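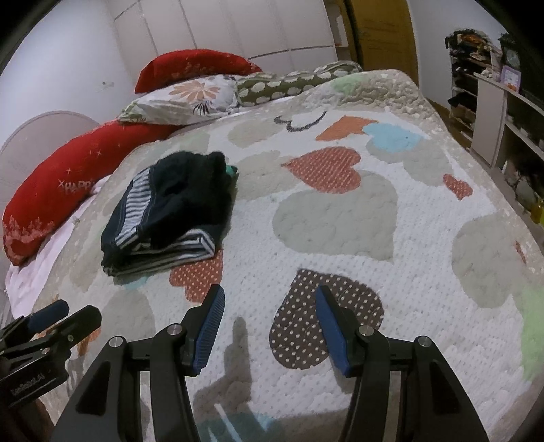

Slide 1 - Folding without the robot

6 min read

Wait for the room to settle. Leave the bed up while they find seats.

Good morning. I'm Zsófia Tóth, and I'm going to talk about laundry for longer than anyone has since my mother. The work is joint with Raimonds Lepik and Szabolcs Halász. The project is called Skamar, a name I was outvoted on.

The question: if a person does a chore holding a gripper in each hand, how much of what they do can a robot arm learn from? You have all seen the optimistic answer. Ours has more footnotes.

Point at the fingertips, the blue ribbed pads. Those ridges come up again on slide 4, so make people look now. Then point at the dark garment with the striped panel and leave it at that. They will have their own opinions about the folding.

Slide 2 - What we collected

1,196 demonstrations, all of folding or moving clothes, all in people's homes. We threw out nearly 200. Most of those went because the tracking lost its place, and a few because the person put the gripper down to answer the door and forgot to stop recording. One of these contains a very good recipe for plum dumplings. (Pause. If nothing, move on quickly.)

The remaining 1,000 or so is the set we call Mazza in the paper. Say "Mazza" slowly, the last audience wrote down "matzo."

Slide 3 - Why bedrooms

Our first set came from a lab table with a plain gray cloth. The policy trained on it was superb at plain gray cloth. Moved to a bed with a printed cover, it tried to pick up the print.

Go back to the opening picture if there's time. Hearts all over the quilt, and a dark garment on top of them. A model has to work out which edges belong to something it can lift. A red heart comes out from under the corner of the clothing, and to our early policy that was as good a sleeve as any.

So: busy covers, stacked pillows, ordinary daylight and ordinary lamps. We asked people to leave the room the way it was. Some tidied anyway, and I can't blame them.

Slide 4 - The result

Two policies, same network, same training time. One saw lab data only, the other saw Mazza. Each got 20 tries on a bed neither had met before. The home-trained one finished the fold more often. The lab-trained one was faster, mainly at failing.

Show the bar chart. Don't read it out. Szabolcs will be in the second row and he will correct me.

The ridges: with the pads worn smooth, both policies dropped thin fabric, and the gap between them mostly closed. We spent a month blaming the network for this. Dezső Bognár changed the pads in an afternoon.

Slide 5 - What still doesn't work

Dark clothes with thick layers. The policy sees one lump where a person feels four layers, and it grabs the lot. We have no touch sensing in the fingertips, and I would like some.

Two hands at once. People pass fabric from one gripper to the other without thinking about it, and the timing is hard to copy. Ours hesitates, like two people at a doorway.

Slide 6 - Thanks

Gizella Szénási for the labeling. Data goes up in September, license permitting. Questions - and if it's the one about fitted sheets, the answer is no.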